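Zirnia CR-2 Compression Pump: Review
Posted 23rd October by Kyu-ri Kang

The CR-2 is a tabletop air pump with a pair of leg sleeves, sold for home use by people with mild swelling in the lower legs. Pallbridge lists it at $495. I bought mine in September and have used it most evenings, one session per leg.

Each sleeve has overlapping chambers that fill from the foot upward. Pressure is set with a dial marked from 20 to 50 mmHg. I checked it with an inline gauge at three settings, and the readings stayed within 2 mmHg of the dial. The older Jiltetti unit I used before drifted more than that once it warmed up.

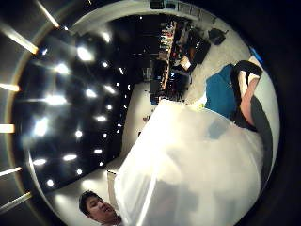
Hose connectors are the weak point. They push in and lock with a quarter turn, but the lock has no click, and a half-seated connector leaks slowly enough that the pump does not flag a fault. The manual covers this in one sentence on the last page.

Noise is low. The timer is fixed at 30 minutes and can't be changed — a strange choice at this price. Sleeve lining wipes clean with mild soap. The zippers run smoothly, though the pull tabs are small for stiff fingers. 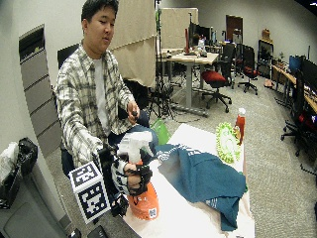
A spray bottle at the near edge of the table.

Replacement sleeves cost $215 a pair, and the Giannakopoulos sleeves many clinics stock do not fit the Zirnia hoses. Ask your doctor before using any pump if you have a history of clots or heart failure.

Rating: 4 out of 5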